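Pliltico Nunia – paired hand-held gripper kit

Product code 545. Page revised 2020-06-14.
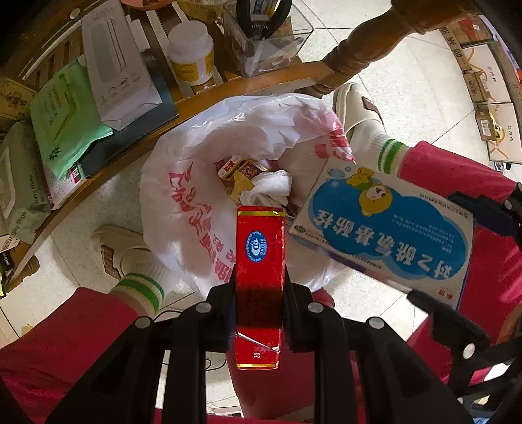
Nunia is a pair of hand-held grippers for recording manipulation tasks without a robot on site. The operator works one unit in each hand, and each unit carries its own camera on the body, looking down the jaws. Linkage geometry, jaw travel and camera position are the same on the left and right units, so one calibration file covers both. The arms are black and turn on silver pivot pins, and the two sides of the linkage mirror each other about the centre line. Jaw opening is set by the linkage alone. A narrow carton such as a cigarette box can be held upright between the tips, while the second unit takes a wide medicine box at a tilt, with one jaw above it and the other below. Both grips use the standard jaws.

Typical work

The kit is meant for ordinary household tasks: sorting cartons, clearing a bench, filling a lined waste bin, putting packets back on a shelf. Most users work seated on a chair or low stool with the objects within arm's reach. Mixed clutter is handled well enough. Soft packages need a slower close than rigid boxes, and thin flat items on a tiled floor should be slid to an edge before lifting.

What is supplied

Two gripper units, left and right
Two camera modules, fitted and focused
Two spare pairs of jaw tips
Calibration board
Data cables
Hex key and 20 spare pivot pins
Carry case

The recording computer is not included. Sial, the capture software, is downloaded separately and licensed per pair.

Recording

Sial writes both camera streams and both jaw positions against a single clock. Start and stop are on the handle trigger – a double press marks a failed attempt, which stays in the file but is flagged. Sessions can be split by task afterwards. Export is one folder per attempt.

Service

Pivot pins are a wearing part. Check for side play every 13 hours of use and replace pins in sets. Do not oil the linkage, as oil finds its way on to the jaw tips and then on to the goods. Tips may be wiped with a damp cloth.

Jaw tips changed shape slightly in January. Earlier tips still fit, but the two types should not be mixed on one pair – the closed position differs and calibration will fail.

Price and ordering

The kit is 2972 pounds excluding VAT, shipped from the Brultamley workshop. Spare tips and pins are sold separately. For loan units, repairs and questions about fitting other cameras, write to Mehwish Niazi in technical sales, quoting the serial number inside the left handle.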